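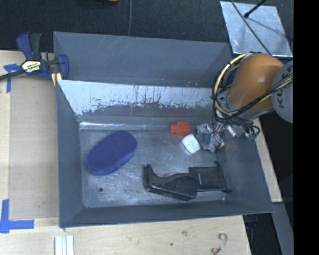 Bin test with the gripper at the small white part. Orange link arm, metal bin clamped at the corner.

Simow bin picking kit — worth the money?
Posted 28/08/2025 by dkaragiannis

We've had the Simow kit on trial since June and I have to give a yes or no on buying it. The kit is the gripper, the mounting plate and the picking software for $1,820. The arm and bin are not included. We already had those.

We do returns sorting, so every load is mixed. The bin above is a typical easy one for us: a purple-blue block, a black handheld tool on its side, a little orange-red piece and the white one. My last full run was 216 picks. It dropped 8 and stopped 2 times with a planning error. Has anyone run it longer than that?

Danai Karagiannis

orner_fan
We looked at it against the Orner kit and went with Orner. The Simow software is better at small parts but you pay again for support after the first year. Ask them for that price in writing before you sign.

mspanos
Running one for eight months. Your drop count sounds right to me. Most of mine were dark parts lying flat on the floor of the bin. Gray metal with a black part on it should be fine for contrast, but the shiny seam along the back wall gave us false edges until we masked it in the settings. Look under Regions.

gantry42
I don't agree that 8 drops is fine. At that rate you need a person standing there, and then what did you buy? The Lambrakis kit costs more, but I can leave it alone for a shift.

mspanos
You run one part number all day. She has mixed returns. I tried Lambrakis on mixed loads and it skipped anything it hadn't been taught.

gantry42
Fair, ours is all the same casting. I still wouldn't accept the two stops.

dkaragiannis
Both stops came on parts close to the right wall. I'll try the mask tonight. @orner_fan, support was not on my quote at all, so thanks for that.

tapeandzipties
Look at your cable routing before you blame the software. That's a wide loop hanging off the left side of the arm. If it touches the wall on a low pick you can get a stop that looks like a planning error. Vondis sells a sleeve for it, or just move the ties.

dkaragiannis
I had only checked the log, not the cables. Will run it slow along that wall and watch.

orner_fan
Post the support price when you get it. Mine was from last year.

Markos Spanos (mspanos)
I can send you my Regions file if you want a starting point — you'll have to change the bin size. Message me.

Contact the moderators | Copyright 2025 | Back to top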